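Flornus Frames — notes on the dusting and wiping recordings

Version 2 of the notes. First version was written by Kadir Ağca in September, this one is corrected and extended by Dean Lambert.

What is in the folder

Flornus Frames is a set of short recordings of one household activity: cleaning a framed picture with a cloth. There are 656 recordings. Each one has a small text file with the same name, in which we wrote the frame used, the cloth used, the room, and the order in which the parts of the frame were wiped.

The set is part of the bigger Wormont collection of small household jobs. You can use it alone. The file names do not depend on the other parts of Wormont.

Rooms

We recorded in two rooms. The first is called Entwistle in the text files, after the street, and the second is called Clukasura. Please keep these names when you report a problem, because the light is quite different between the rooms and we need to know which one you mean.

Frames

All frames are of the kind that can stand on a table without support from the wall. Before recording we checked that each one stands firmly, and those which fell when touched lightly were taken out. The prints and drawings inside are simple. We avoided photographs of people.

In the text files, a frame is described by three fields: frame_color, picture_type and orientation. The field picture_type is free text, so you will find "branches", "tree branches" and "bare tree" for very similar pictures. We did not unify this yet.

Cloths

The cloths are soft household cloths. We wrote only the color, for example "pink". The fabric is not recorded, and I am sorry for this, several users asked for it. A cloth is taken as it comes and is not folded into a fixed shape before the wiping, so it can be crumpled or hang over the frame.

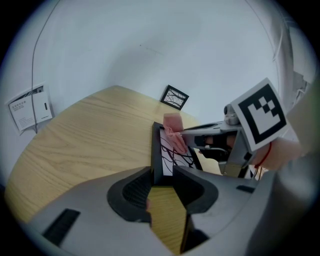
The wiping order is the part which needs the most care when you read the text files. We divide each frame into 5 parts: top edge, left edge, right edge, bottom edge and front. Left and right are always meant from the side of a person who looks at the picture. In the first version of the notes this was not said clearly, and some files had left and right exchanged. They are corrected now.

Corners have no part of their own. When the cloth lies on a corner, we write the edge which was wiped next. If the cloth goes over the edge and touches also the front, the front is written only when the cloth was moved across it. A touch without movement does not count.

The front is wiped with light pressure. A frame that slides on the table during the wiping is still a good recording, and the field moved is set to "yes". A frame that falls gets the field fell set to "yes", and we left these recordings in the set. If you do not want them, filter by this field — there is no separate folder.

Known problems

- In 4 text files the field cloth_color is empty. We could not decide between two colors from the recording.
- The word "dusting" is used in older files and "wiping" in newer ones. They mean the same activity.
- The field clean_after was filled by looking at the frame with the eye only. Do not use it as a measurement.
- Some file names from Clukasura have a space before the number. Scripts that split on spaces will fail with them.

Changes from version 1

Left and right corrected. Field moved added. Duplicate recordings removed. The spelling of "color" is now the same in all field names (before it was mixed, "colour" in the Entwistle files).

Contact

For questions about the wiping order please write to Kadir, he made the first annotation and remembers it well. For missing files or wrong names write to Dean. Please send the full file name and the room.

Last edit of these notes: Fri 2 February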